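Visit report: Parnholm bedding works, 11/1/22

The Parnholm site makes quilted mattress covers and printed blankets for the hotel and student housing trade. Our group of 15 was met at the gate by Thérèse Landry, who runs the finishing hall, and walked through in production order.

Fabric arrives on rolls and rests for 8 hours before cutting. The quilting line was the main interest. Two multi-needle machines were running a diamond stitch through three layers: face cloth, fill and backing. Stitch tension is checked at the start of each roll and again at the halfway point. Landry said most rejects come from the fill bunching at the edges - a fault the older Skusa machines were prone to. 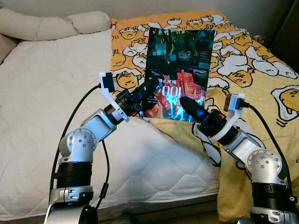
Printing is done in a separate building. Repeat patterns are harder to join than plain colors, and the cutters lose up to 6 inches per blanket to keep the rows straight. Kendra Tremblay asked about wash testing. Printed blankets go through 80 cycles before a new ink is approved, with samples pulled for color comparison along the way.

The packing area was closed for a conveyor repair, so we saw it only through the window. Tours resume in May, and bookings go through the Clidska office. Parking is on the McKinnon Road side.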